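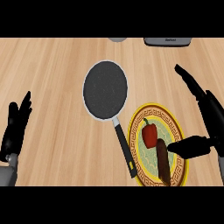

Cheng-en Kao wrote after last week's session that she could read the wave well enough from the beach but lost it completely once she was lying on the board. Most of the group will recognize that, so we start there.

Week 3: Reading the lineup from the water

From the sand you look down on the sets. Lying on a board, your eyes are very close to the surface and a waist-high wave hides everything behind it. Sit up between sets. Look at the horizon, then at your landmarks.

Landmarks
Pick two on shore, one in front of the other. At Tisten we use the lifeguard tower and the water tank. If they drift apart, you have moved along the beach. Check every few minutes, more often when the tide is going out.

Peak and shoulder
The peak is where the wave breaks first. The shoulder is the sloping part that has not broken yet. Beginners paddle for the peak and get there late. Wait a little to the side of it and angle the board toward the shoulder before you stand.

Right of way
The surfer closest to the peak has the wave. If someone is already up and coming toward you, stop paddling. On the way out, go around the break — the long way is usually faster.

Timing exercise (on the beach, in pairs)
Watch for 36 minutes. Write down the start of each set, the number of waves in it and the length of the lull. Swap roles after 18 minutes. Bring the sheet to the water session.

Boards
Everyone stays on foam this week. Pao-chu Sin has the sign-out list. Leashes go on at the waterline, back foot.

Reading for next time: the Gindico handout on rip currents, pages 1 to 4.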